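Handheld whiteboard paddles: does anything get the red off?

Forum: Classroom Supplies > Boards and Markers

marlowe_b
Monday, June 19, 2023
I bought a set of the Livine paddle boards for our reading group, the kind with a thin border and a handle you hold up. They looked fine for 3 weeks. Now the red won't come off. Blue and green wipe away dry. Red leaves a pink ghost, and you can still read yesterday's answers. Before I throw more money at this, has anyone found a spray that works? The Wulano stuff gets praised everywhere and I don't trust a word of it.

tinpot77
Wulano is fine. Spray, wait, wipe. Been using it since October and my boards look new.

marlowe_b
Look new from how far away? Everybody says this and then I see the board.

ketteridge
I'm with the OP. I tried Wulano on an old wall board and ended up with a clean patch surrounded by gray. Great, so it moved the ink somewhere else. Rubbing alcohol on a paper towel did the same job and I already had it in the cabinet.

tinpot77
Alcohol dries out the coating. Do that every week and you'll have no surface left.

ketteridge
People keep repeating that. I've done it for 7 years on the same board. Where's the dried out coating?

oddsocks_lee
Depends on the board. The cheap ones are barely coated to begin with, so who knows what's ruining what. Also, which marker? The Kotian reds stain everything I own. Switch markers before you buy a spray.

marlowe_b
Kotian, yes. Same brand as the blue and green though, and those behave. I'm not convinced it's the brand so much as the color.

pagefold
Red has always been the worst one. Try going over the old line with a fresh black marker and wiping right away. Costs nothing.

tinpot77
That only works if the old line is recent.

pagefold
Works on mine after a weekend. Try it before you knock it.

ketteridge
My real gripe is the table. I wipe a paddle flat on a white top and the crumbs of red end up all over the top, and then somebody's sleeve.

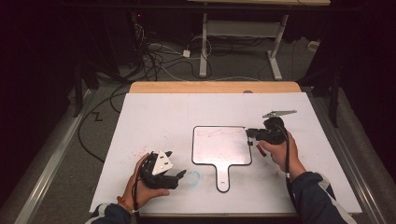
So now I'm cleaning two white surfaces where I used to have one, and a dry eraser just pushes the specks along. A damp rag gets them if I fold it over between wipes. I don't believe any of the "dustless" claims either. I paid extra for the Balholm eraser and it drops the same bits as the free one.

oddsocks_lee
Put a towel under the paddle?

ketteridge
Then the paddle slides around while I scrub. I've tried it.

marlowe_b
OK. Did the black marker thing on one board tonight. Zigzag scribble mostly gone, older letters still there. So pagefold and tinpot77 are both half right. Alcohol tomorrow on one board only, and I'm not buying the spray yet.

tinpot77
Your loss.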